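Why Do Apples Go Brown?

Explainer for curious kids

You take a big crunchy bite of an apple, put it down to go and look for your other shoe, and when you come back the white part has gone the colour of weak tea. What happened? It wasn't dirt, and it wasn't germs. It was chemistry — real chemistry, going on right there in your lunch!

An apple is built out of millions of tiny parts called cells. Think of each one as a very small water balloon with even smaller balloons inside it. Some of those inside balloons hold chemicals called phenols (say it FEE-nols). Somewhere else in the cell there is a helper called an enzyme (EN-zime). While the apple is whole, the phenols and the enzyme stay in separate rooms and hardly ever meet. 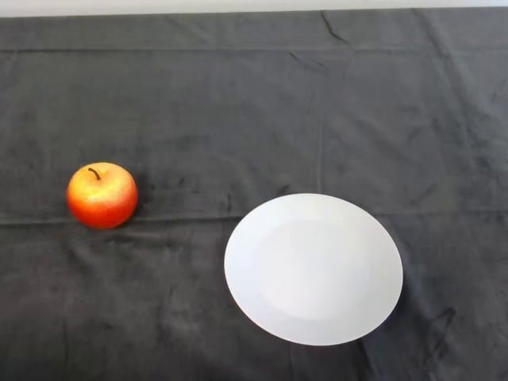 When you bite or slice an apple, you burst heaps of those little balloons at once. Everything spills out and mixes together. Then oxygen from the air gets in, and that is the last thing the enzyme was waiting for. It grabs the oxygen, joins it to the phenols, and the new stuff they make links up into a brown colour called melanin. You have melanin too! Yours is a slightly different kind, and it gives colour to your hair and skin.

Bruises work the same way. If an apple gets dropped, the skin might not break at all, but the cells underneath get squashed and spill. There is a bit of air tucked inside an apple already (that's why apples float), so it can go brown under the skin where you can't see it.

Can you slow it down? Yes, and you can test it in your own kitchen. Ask a grown-up to cut an apple into seven slices. Leave one plain. Dip one in lemon juice, one in water, one in salty water, and wrap one up tightly. Put one in the fridge. The last slice is yours to decide — try honey mixed with water, or orange juice, or whatever your favourite idea is. Write down your guesses first, then check every ten minutes and draw what you see.

Lemon juice usually does very well. It is sour because it is full of acid, and the enzyme can't do its job properly in acid. Cold slows the enzyme down as well, and wrapping keeps some of the oxygen away.

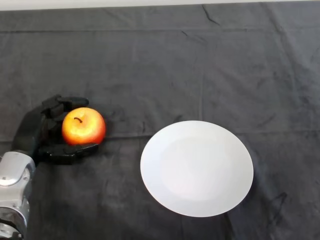

Kirsty McAlister wrote in to say that her class at Grekside tried it with three kinds of apple and the kinds didn't match at all: one was brown before recess and another still looked fresh after lunch. They want to know if they did something wrong.

Not a bit, Grekside! Different kinds of apple have different amounts of phenols and enzyme, so some brown quickly and some take ages. Apple growers have even bred kinds that brown very slowly. It would be a great next experiment to taste them and see if you can notice any difference.

Is a brown apple safe to eat? If it has only been sitting out for a little while, yes. It might taste a tiny bit different and feel softer. If it's mushy, smelly or furry, put it in the compost and let the worms have it.

Other foods to try: banana, pear, potato, avocado. Then try a slice of orange and see how long you have to wait!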